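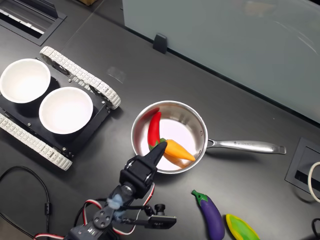

Folasade Etim
@folasadeetim
Tuesday, March 16, 2021

Thread on the Jasia arm kit from Dallholm. I've had it on my desk since December and a few of you asked if it's worth buying. I paid for mine. No discount, no link.

What you get: the arm as a bag of parts, a gripper, the servos, a little camera that mounts on the arm, cables, a power supply, and a driver board. The tracked vehicle is sold separately. I bought both.

Build time was four evenings for me. I've put servo arms together before. If this is your first one, plan on more, and clear a table you won't need for dinner.

The manual is a PDF. The base and shoulder pages are good. The wrist pages are not. Two of the drawings show the bracket from opposite sides and don't say so. I built the wrist backwards and had to take it apart.

Dallholm knows about the drawings. I wrote to support and Ketsara Kaewsai sent a corrected page the next day. It should be in the download by now, but it wasn't when I checked last week. Ask for it if you buy one.

Screws come sorted in labeled bags. Good. The labels don't match the names used in the manual. Less good. I wrote the manual names on the bags with a marker before I started the second evening.

You can see from the photo that the wiring stays on the outside. Red, white and black leads, in loops around the joints. The loops need to be there or the wrist runs out of cable when it turns. I tied mine down too tight the first time and pulled a connector out.

A cable guide would fix it. There isn't one in the kit. I'd pay a few dollars extra for one.

Now the work. I wanted something simple I could repeat, so I use toy vegetables and a regular steel saucepan from my kitchen. The arm reaches into the pan, closes on a vegetable, and lifts. The bowls on top of the vehicle are where things are supposed to end up.

I picked the saucepan on purpose. It's shiny inside and that's hard on a cheap camera. The carrot shows up twice, once as the carrot and once as a smear of orange on the metal. Same with the pepper.

With the example software as shipped, the arm went for the reflection about as happily as it went for the carrot. The gripper closed on nothing and the program reported a pick. It doesn't check whether it's holding anything.

You can read the load on the gripper servo, though. It's in the docs, on the very last page. I added a check so that if the load is too low after closing, it opens up and tries again. Short change, big difference.

Results, since people will ask. Last weekend I ran 22 tries on the carrot with the load check on and the desk lamp off. It missed on three. With the lamp on it was bad enough that I quit before finishing a full set.

I count a try as good if the carrot leaves the pan and stays in the gripper until the arm stops. Dallholm may count it some other way. I couldn't find a definition on their page. 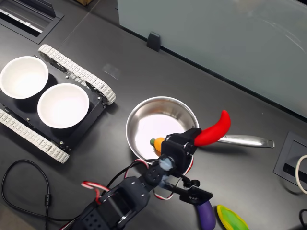
The pepper is harder than the carrot. It's curved and slick, and the fingers want to close near one end. When they do, it swings. I've had it slide out over the pan handle more than once.

Rubber on the fingers helps. I cut strips from an old bike tube and stuck them on for a few runs, then took them off again because I wanted to review the thing as sold. I'll put them back when I'm done with this thread.

The eggplant is the one I like least. The approach has to be lined up well or one finger lands on top and pushes it along the desk. I only use it when I want a bad day.

Noise: the servos whine when the arm is stretched out and holding still. It's fine with a door closed. I would not run it on a call.

Heat: the shoulder gets warm after a long session. I give it a break between sets. In over 20 hours of running I haven't had a servo fail — one did start to buzz, and reseating the horn cleared it up.

The camera is okay. The mount is just thin arms and it will shift if you bump it. Once it shifts, your calibration is off and everything lands to one side. I put a dot of paint across the joint so I can tell when it has moved.

The calibration tool itself is good. Best part of the software. You follow the prompts, it saves a file, and you can load an old file if you mess up. I wish the rest of the program worked that way.

About the tracked vehicle. It drives straight enough and the tracks grip on my desk. The top is flat, so bowls just sit on it. They aren't fastened, and if you start off fast they slide. Keep the speed setting low.

I haven't gotten the arm and the vehicle to work together on a full run yet. They have separate programs and you have to write the part in between yourself. The sales page makes it sound like that's included. It isn't. That's my biggest complaint.

Someone asked how it compares to the Oyelaran arm. I used one of those at the Burngate maker space for a couple of months. The Oyelaran is stiffer and quieter. It also costs a lot more and you can't open up the wrist without special tools.

With the Jasia, everything comes apart with one small hex key and a screwdriver. I've had the gripper off more times than I want to say. For learning, I'd rather have that than the stiffer arm.

Things to buy with it: a spare servo, extra extension leads, a second hex key, threadlocker. Use a tiny amount of the threadlocker. Keep it away from the clear bluish parts. The manual warns about that and I believe it.

Who I'd tell to buy it: anyone who wants to learn how picking works and doesn't mind fixing things. You need a little Python. You do not need much math.

Who I'd tell to skip it: anyone who wants to open a box and have a working demo the same night. Also anyone buying it for a kid to use alone. The gripper pinches and there's no stop button in the kit. I wired one in.

I'm keeping mine. Next up is the handoff from the pan to the bowls. If I get it working I'll post the code in a reply under this one. Questions are fine, but I'm slow on weekdays.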